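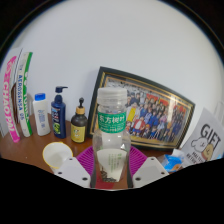 How to clear a catch-all table

Posted by Hala Gaber, 7 April 2018

A table near a wall tends to collect whatever comes through the door: drinks, boxes, pump bottles, a picture waiting to be hung. These steps work for a dining table or a side table. You need two bags, a damp cloth, a dry cloth and an empty box.

1. Start with drinks. Check every bottle before you decide where it goes. Unopened bottles go to the pantry. Opened ones go to the fridge or get poured out. Rinse the empties, drain them upside down in the sink and put them in the recycling bag with the caps on or off, depending on your local rules.

2. Take framed pictures off the table before you wipe anything. Lift a large frame with both hands by the sides, never by the top rail. Stand it on a folded towel in another room, glass facing the wall.

3. Sort the rest by the room it belongs to. Bathroom items in one group, kitchen items in another, paper in a third. Do not carry things away one at a time. Use the box and make one trip per room.

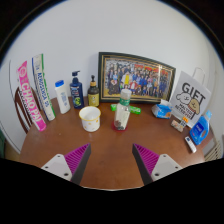
4. Go through the pump bottles. Press each one once over the sink to see if it still works. If two hold the same product, keep the fuller one out and store the other. A locked pump usually opens with a turn to the left.

5. Open tall boxes and look inside. If the box is empty, flatten it. If it is half full, write the contents on the top flap and store it upright on a shelf.

6. Wipe the wood with the damp cloth, going with the grain, then dry it right away. Light scuffs can be treated with a little furniture wax. I use Brorna, but test any wax on the underside first. Let it sit for an hour before you put anything back.

7. Put back only what you use at that table. For a frame that has to stay there, set two felt pads under the bottom edge so it doesn't slide or mark the finish.

My table took 56 minutes the first time, including the wax.

Comments

Brahim Hajji: Does the wax work on a glossy finish? Mine went cloudy.

Hala Gaber: Too much wax, most likely. Buff it with a clean dry cloth and use half as much next time.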